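Search this site Search

The Dashboard Will See You Now

3 min read

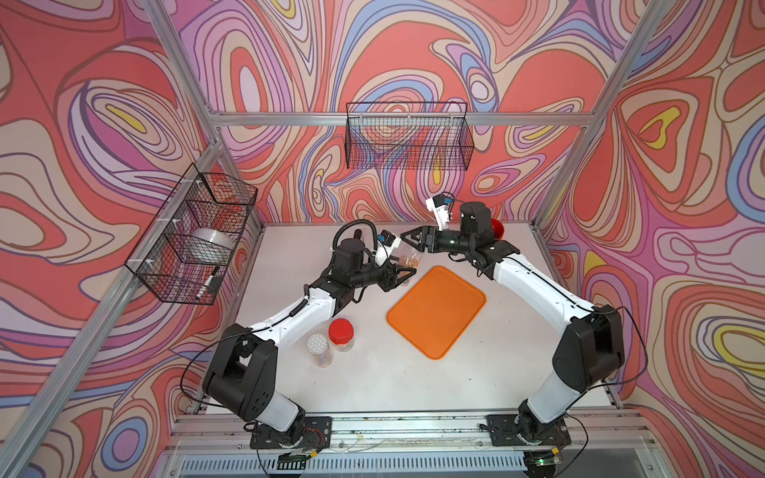 Loud walls, empty basket.

By Enikő Pálfi

I have published a newsletter about house paint for five years, and until last May I had no idea who opened it. Then I signed up for Vasus, which put a tracking pixel in every issue, and now I know far too much.

I know that a reader in Celham opened my piece on primer 40 times. Vasus scored this person as "hot" and urged me to follow up. I followed up. She had left the email open on a shared computer at the library and had never wanted primer in her life.

Marketing tools love a number that moves. Mine moves whenever a mail program loads a picture by itself, so half my devoted audience may be software. The software has excellent taste and buys nothing.

A friend told me to switch to Dadex, which draws the same numbers as a heat map. I tried it for two months. The map was mostly orange. I asked support what orange meant and was sent a link to a webinar, followed by 3 emails asking whether I had enjoyed the webinar.

My proposal is modest. Turn the pixel off and put a question at the bottom of the newsletter, one a person can answer by hitting reply. I did this in the winter. Almost 40 people wrote back, several of them to complain about my views on eggshell finish, and I learned more from the complaints than from a year of orange.

Vasus has since emailed to say it misses me. I assume it knows I opened that.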